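FOR IMMEDIATE RELEASE – April

Trirnar puts its two-arm cell upkeep routine out in the open

FALTHOLM – Trirnar is releasing the full setup and care routine for its two-arm tabletop cell, the one the Faltholm workshop has been running small-object handling jobs on. Free to download, free to copy, free to mark up. No sign-up form.

The routine is called Trundska. It started as a sheet of paper taped by the door. It is now 51 steps, in the order a technician would do them, from loosening the base plates to the last check on the grippers.

"We kept getting the same call," said Ingvar Blöndal, who runs service at Trirnar. "Arm's drifting, grippers don't meet anymore, what did we break. Usually a bolt. Sometimes a cable pulling on the wrist. So we wrote down what we do ourselves and in what order."

What's in it

Mounting. Both arms sit on one aluminum rail, so the distance between bases gets set once and written down. Plates snugged by hand first, then tightened in a cross pattern, then checked again after the first warm-up run. Trundska has a blank table for the readings. Please use it, service will ask for it.

Cables. The longest section and the one that has changed the most. How much slack to leave at the wrist, where to tie, where not to tie. Loops need to clear the work surface at full reach, and they creep. Check them every morning before the arms are powered up.

Walls. Patterned panels go on before any camera work and stay put after that. Wipe with a dry cloth only. If one panel is swapped, redo the camera check for the whole cell, not just that side.

Grippers. Fingers come off every 1000 cycles for cleaning and a look at the screws. Thin flat items are hard on finger alignment, and paper dust gets in to the joints. Reassemble, close gently on a card, look for light along the edge.

Electrical. Status lights, board mounting, loose wires at the base. Power off and locked before anyone reaches under the rail. This page is printed on its own so it can hang at the cell.

How the facing check works

The step that customers ask about most is the facing check, done at the end of setup with ordinary objects left on the table. Both arms are brought in until the grippers point at each other across a small gap. The technician looks at height, then angle, then whether either cable has gone slack or tight. If the gap is off, go back to the base plates. Don't correct it in software first, that only hides it and it comes back worse.

Blöndal's crew does it with props down on purpose. A bare table makes a bad cable loop easy to miss. A tray, a bowl, a few seed packets and a small rack at the back give the arms something to clear, and teh whole check takes less time than making the coffee.
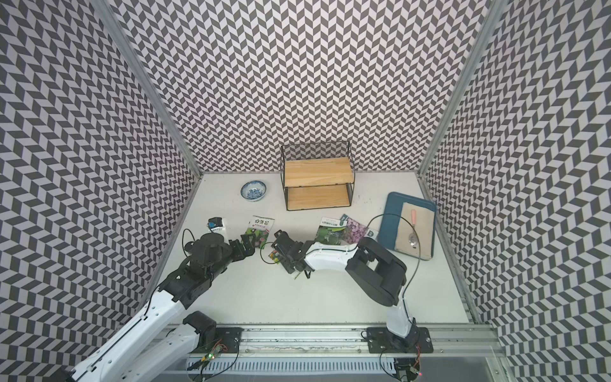
Training and parts

Trirnar will run 2 hands-on sessions at Faltholm to go with the release. Small groups, bring your own hex keys if you are picky about them. Attendees take a cell from bare rail through to the facing check, then get handed one with a fault in it and have to find it.

Baldursdóttir, which supplies replacement fingers and cable ties for the cell, is putting together a matching spares kit. It will ship in 2 versions, one for daily use and one for cells that only run now and then. Pricing to be announced with the kit. Existing service contracts are not affected.

Corrections welcome

The routine will be revised as notes come in from the floor. Anyone running a similar cell can send marked-up pages back, handwritten is fine. Changes get logged on the last page with the step number.

"Some of these steps are going to be wrong for somebody's setup," Blöndal said. "Tell us which ones."

About Trirnar

Trirnar builds and services small robot cells for tabletop work. Workshop and service desk are both in Faltholm. Press questions and training requests go through the service desk, mornings are best – ask for Ingvar Blöndal.

###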